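Home | Scores | Opinion | Archive | Contact

Give the Punter His Due

I want to talk about the best player on the field last season at Dresen High, and I want to talk about him for longer than anybody has let me so far. He never scored. He never made a tackle that I can remember, although he did get in the way of one guy pretty effectively. He kicked the ball 1,388 yards over the course of a season, and if you were there you know that a good half of those yards came when we were standing in our own end zone with our hearts in our mouths.

I mean the punter, Hòa Đỗ. And I mean every punter, really, because once you start watching them you can't stop.

I came to this late. I grew up going to the concession stand on fourth down. That was the deal in my family: fourth down meant popcorn, and whoever was closest to the aisle went. I must have missed hundreds of punts that way, and I'm sorry about every one of them now. A couple of seasons ago I got stuck in the middle of a row with a bad knee and a full thermos, so I stayed put and watched the kid drop back, and the snap came high, and he went up and got it with one hand, took two steps to his right and hit a ball that rolled and rolled and died on the four-yard line. The visiting side groaned. Our side was mostly in line for nachos.

Three plays later we had the ball back at midfield, and two plays after that we had a touchdown. The running back got his name over the loudspeaker. He deserved it! It was a great run. But I sat there thinking that the whole thing had started with a kid who had already put his helmet back on the bench and was drinking water by himself.

High school football is made for this. In the pros, everybody can kick. The ball goes up, it comes down where it should, somebody waves an arm, and we go to a truck commercial. On a September night in a small town you have no idea. The long snapper may be a sophomore tackle who learned the job at lunch. The wind comes straight off the fields past the Kikside lot. The return man across the way is probably their fastest player, and also their quarterback, and possibly their state hurdler. A punt at this level is the most suspenseful play we've got, and I will argue that with anybody over any fence you like.

Think about what a coach asks for. He wants the ball far, but not so far that it outruns the coverage. He wants it high, and he wants it near the sideline, and he wants it gone before a very large senior gets there. A quarterback who misses a throw gets another one in thirty seconds. A punter might stand in the cold for an hour and a half between tries, and then he has to be perfect with a stiff leg.

And the coverage team, my goodness. Watch them some night instead of the ball. You get the backup linebackers, the receiver who hasn't had a pass thrown his way since August, the little safety who runs like somebody stole his bike. They sprint forty yards flat out for the chance to stand near a bouncing football and point at it. I love them. When one of them bats a ball back from the goal line and his buddies all pile on top of him, that is as happy as I have ever seen teenagers be in public.

So here's what I would like to see. I'd like field position talked about on the radio, out loud, as if it mattered. Our broadcast gives you rushing and passing at halftime and then reads the raffle numbers. Put the punting average in there. Tell me where each team started its drives. The Flallix game turned completely on this — they began every possession of the third quarter inside their own 20 — and the write-up the next morning gave it half a sentence, way down under the cross-country results.

I'd like the booster club to put a specialist on the program cover for once. We've had quarterbacks, we've had the line (which was a terrific picture, all five of them squinting), we've had the band. We print 1,000 of those programs for the rivalry game, and they end up on refrigerators all over the county for years. Let one of them be a kid with his leg over his head.

And I'd like coaches to spend more practice on it. I know the hours are short. I know there's a bus to catch. But most teams around here give punting ten minutes at the end, when everybody's worn out and the light is going, and then they act surprised in the playoffs when a bad snap sails over somebody's head. Khổng has been working on it at the start of practice, right after stretching, and you can see it in how calm they look back there. Nobody hurries. The snap is on the hip every time. 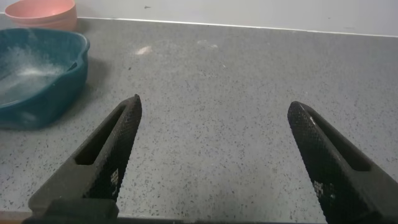 Marguerite wrote in after I floated some of this in last month's column, and her answer was that I had it backwards: teams at this level should quit punting altogether once they get past their own 40, since an average kick nets them so little that they'd do better trusting their offense for two yards. She has charted it at home for three seasons.

I've chewed on that one a good deal. She may well be right about midfield. With a big line and a fullback who falls forward, sure, go get your two yards, and I'll be on my feet hollering with everybody else. But backed up at your own 12, up by three, with the wind in your face? There is no analysis that makes me want anything other than a kid with a good leg and steady hands.

We drew 3,000 people for the last home game, and I would bet you that 100 of them, tops, saw the punt that won it. It went out of bounds at the two. It came down right in front of the visitors' cheerleaders, who had to scatter. Fourth quarter, five minutes left, and they never got past their own 15 after that.

This fall, please, stay in your seat on fourth down. The popcorn will keep. And if you're sitting near me, I'm the one standing up and clapping before the ball's even been snapped, so I apologize in advance to whoever's behind me.

14 comments | 37 shares

Contact the sports desk | Copyright, all rights reserved | Back to top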